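# Tamonix Open Day

The **Tamonix Open Day** is a yearly public demonstration of two-armed robots held at the Fikeck works. The 2021 event took place on Tuesday, April 27, 2021, and drew 543 visitors.
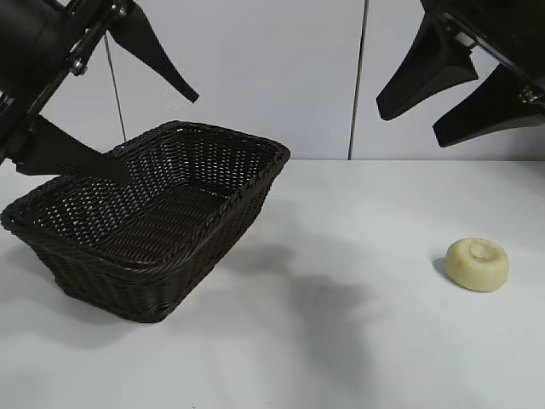
Halima Kaijage wrote in the visitors' book that the slow runs taught her more than the fast ones, and asked for more of them the next year.

## Programme

Visitors are admitted in groups of 30. Each group watches a table-top task in which a small item is to be placed in a woven basket, using a pair of arms with two-fingered grippers. Seven runs are given per session, the first at reduced speed. Questions are taken between runs.

## Organisation

The day was started by Hacer Ersoy and is now run by Heriberto Correa. Talks are given in the Çetinkaya hall next door.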